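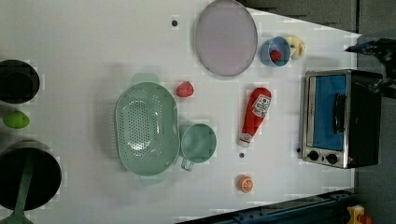
You don't need a toy kitchen to have a toy kitchen, a reader wrote to me in October, you need a table and something to put the strawberries in. I've been quoting that to everyone since, because I spent years convinced that pretend cooking required the big wooden unit with the knobs and the little fake window. We had one. It took up half the hallway and mostly held coats!

What gets played with is the stuff. A bowl, a tray, a colander, a few pieces of fruit, and off they go. I love a colander in particular. A green one with a good wide rim and real holes does more for a game of restaurant than any set of plastic burners, and if there's a cup in the same green to go next to it, even better (children notice matching things, and so do I).

The other trick is mixing. Toy fruit next to full-size cookware looks a little silly at first, and then it's all you want. A strawberry in a light blue bowl is dessert. A strawberry on its own on a bare table is an ingredient, and somebody had better get chopping. I went through the Tadora catalog last winter, all 250 pages of it, circling pots for my own kitchen, and kept thinking how nicely a toy pear would sit in them. 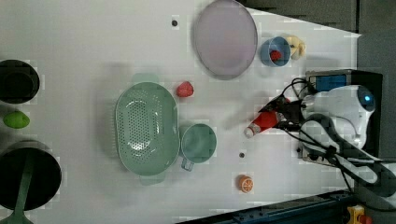
## Fruit first, then the condiments

If you're starting from nothing, buy fruit. Half an orange, cut side up with the segments showing, tells a kid exactly what they're dealing with. Something yellow, something red, something green that can be a lime one day and a mango the next – that's plenty. My first lot came from Nuvley, 16 pieces in a drawstring bag, and we're still finding them behind the couch.

Then get a ketchup bottle. I can't explain the hold ketchup has over the under-sixes, but it goes on everything, including the banana. The soft ones are my favorites. Red felt, a bit fuzzy, a bit linty after a while, with a sewn-on label that has the tomato and the vine and the big Heinz name at the bottom.

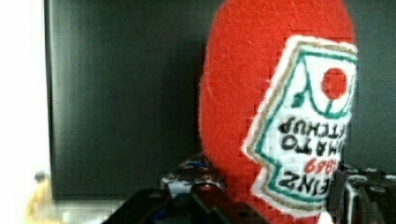 *Words by Ragnheiður Lauritsen | December 13, 2023*

Felt does pick up every crumb in the house, so keep a lint roller in the same basket. I use a Bundatex one with the sticky sheets. For the hard pieces, warm soapy water and a dish towel, and let them dry overnight before they go back in the pot. And do let them live in a pot! Ours is an old black Rainer with no lid, and it slides under the bench when we need the table for supper.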